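Cirthorpe Shared Workshop
Minutes of the equipment review meeting, October
Start: 10 in the morning. Minutes written by Buppha Meesuk.

Item 1. Minutes of the last meeting

These were accepted with one correction. The trial of Mestia was agreed for one simulated home, and the earlier text said "all homes". The word has been changed.

Item 2. Mestia, the home simulation package

Mestia is the software under review. It gives us ready-made rooms in which a household robot can practice tasks before we run the same program on a real machine. The supplier is Oakley. We have the trial license and must tell them if we want the full one.

Buppha showed the test home, called Vetville in our project folder. She began in the dining area, where most of our test tasks are placed. The members looked at the table with the things on it — fruit, a glass, a book, a green lettuce or cabbage, a pizza — and discussed if this is a fair test for picking up objects.
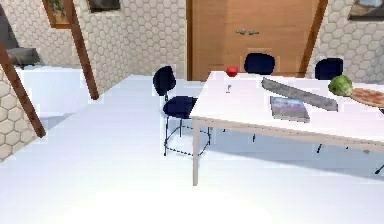
The opinion was that the mix of shapes is useful. The clear glass is the hard one. Our present detection program was made with solid colored objects, and it was asked if the glass should stay in the first round. It was agreed to keep it and to record its results in a separate column, so it does not pull down the score of the others.

A question was raised about the chairs. A robot base that drives up to the table must plan a path past them. The supplier's guide says chairs can be moved by the user before each run. We did not try this yet.

Item 3. Tidying tasks on the floor

The second group of tasks is about driving to an object on the floor and taking it to a different place. We talked about the part of the home where the brown bin and the red and blue box are near the wall, and the toilet is further back.
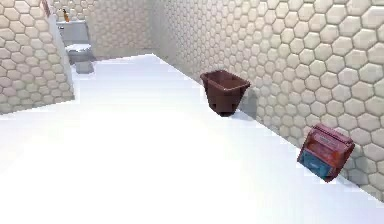

It was proposed to write two tasks for this area: first, put the box in the bin; second, bring the bin to the dining area. Before the first task is written, somebody must check the size of both objects in the object list, to be sure that the box can fit. Buppha will do it.

There was a longer discussion about the light. The white floor is very bright, and one member thinks it will make the depth results look better or worse than in a normal home. We could not decide this in the meeting. Oakley will be asked if the floor material and the light level can be changed under the trial license.

The members also noted that all the walls in these rooms have the same hexagonal tiles. For position tracking a repeated pattern can be a problem, and we want at least one plain wall for comparison.

Item 4. Cost and support

The full license is for 34 seats. We need much less, and the smaller license is not on the price list. Support is by e-mail only. Our two messages to them were answered, the second one with a useful correction to our start-up file.

Item 5. Decision

The trial goes on until the next meeting. No purchase now. The kitchen tasks will be added to the test plan after the floor tasks are finished.

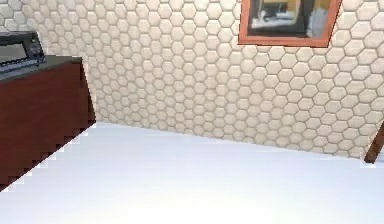
Cirthorpe, October

Addition to the minutes, after the meeting: Oakley replied about the floor. The material can be changed in the trial, the light level only in the full license. The question of a smaller license is still open with their sales office. Buppha will send the answer to all members when it comes.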